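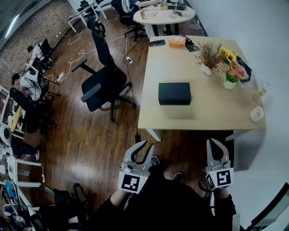

How to Record Hand-Held Demonstrations Without Wasting a Week

By Iresha Seneviratne
Aug 13, 2021

The pitch for teaching a robot by hand goes like this. You pick up a pair of grippers, you do the job a few times, and a policy falls out the other end. I have now sat through three versions of that pitch, one of them from Horkon, who make decent hardware and should know better. Picking up the grippers is easy. Getting recordings that a training run can use is a different job, and most of the write-ups skip it.

What follows is the routine I use for two-handed tabletop tasks with one object. It assumes you have the grippers, a head camera, and software that lines up the streams. I use Kodikara for the recording and Bondley for checking. You can use something else. The steps don't change much.

Before you start: write the task in one sentence

"Handle the box" is no good. "Lift the black box with both grippers, turn it so the short side faces the operator, and set it down" is a task. If two people read the sentence and do different things with their hands, write it again.

Tanvir Haque and I once recorded the same folding task over two afternoons. He worked left to right and I worked right to left. The model we trained on the pile hovered over the middle and did nothing. I'd love to blame the model.

Step 1. Set the table

Put the object where both hands can reach it without your leaning. For a closed box, lay it flat in the middle of the tabletop with the long side toward you. Ours is matte black, and I'd pick matte over shiny any day, as highlights sliding over a surface have cost me more tracking trouble than low light ever has.

Then decide what else stays on the table. The usual advice is to strip it bare. I don't agree, at least past the first day. We leave flowers in a vase, a mug, a small bottle and a small orange box toward the edges and the far end, and people go on working at the desks behind. A policy trained on a bare table tends to learn the bare table. Do keep the middle free, though, and keep anything that can tip out of the swing of your elbows.

Don't line the object up with tape. You want its starting place to vary a little from take to take, and tape makes you tidy.

Step 2. Check the markers

Each of our grippers carries a square black-and-white marker on a white plate. Look at both before every batch. Is the plate seated? Is the print clean? A thumbprint is enough to make me wipe it.

Next, hold the grippers at the near edge of the table and look at the live view from the head camera. Turn your wrists slowly through the motions the task needs. At some angle you'll lose a marker. Find that angle now and change your grip, or accept the gap and write it down. Vendors say the software fills these gaps. It fills them with a guess.

Sleeves matter too. A loose cuff can slide across a marker halfway through a lift, and you won't feel it happen. I wear something plain and dark that fits close at the wrist.

Step 3. Find your feet

Stand or sit, but do the same thing all batch. Shift your weight and the whole view shifts with it. Get cables out from under you first. Any office with a few power strips has cable running across the floor, and you'll be looking at your hands.

Your shoes and legs will be in view when you look down. Leave them. I have read forum threads on masking the operator's body out of every recording, and I have yet to see a side-by-side test that says it was worth the time.

Step 4. Do ten throwaway takes

Open both grippers, pause, start recording, pause again, do the task, return to the start pose, pause, stop. The pauses feel silly. They give you clean places to trim.

Throw all ten away. Early takes are full of small hunting moves while you learn what the fingers can do, and if your two grippers have different fingers, as ours do, each hand has its own lesson to learn. With two curved fingers in a V on the left and a single wide finger with a rubber pad on the right, don't expect both sides to take a box the same way. Choose which side leads the lift and stick to it.

Step 5. Record at robot speed

People are fast and sloppy, and they fix mistakes without noticing. Robots copy the mistake and miss the fix. Slow down until the motion looks a bit dull. Never use your knuckles, your forearm or the table edge to nudge the object. It is very tempting. Sewwandi Talukder went through one of my batches and found I'd been squaring the box with my wrist in take after take. All of it went in the bin.

If you fumble, carry on and recover using only the grippers. Tag the take as a recovery. Those are worth having, provided they are tagged.

Step 6. Check every batch before the next one

Open the batch in your viewer and play it at double speed. Look for:

Marker tracks that jump
Finger opening that stays flat while the hand is clearly closing
Left and right streams out of step
Takes where the object starts in the same spot every time

Skip this and you can record a whole day with one gripper not logging. I have done that. The software showed a green light throughout.

How many takes do you need?

Every answer I've been given was said with great confidence, and none of them matched. The Darkard tutorial says 1000. Ifeanyi Ogundipe argues for 3000 on anything with two hands. My box task began to behave at 900, after I had thrown out the bad ones, and it still fails when the box starts close to the near edge. So my number is good for my box on my table. Train early on a small set, see where it falls over, and record more of that part.

What this won't get you

Force is the big hole. Your hand knows how hard it is squeezing and the recording, on our setup, doesn't. For a stiff box you can get away with it. For soft fruit or a paper cup I wouldn't start this way at all. Macarena Ledesma uses remote control of the real arms for that sort of work. It's slower and it makes your shoulders ache, but the arm limits are built in, and you can't record a motion that the robot can't reach.

With hand-held grippers you certainly can. Before you commit to a long session, replay three takes on the arms with nothing on the table and a hand near the stop button.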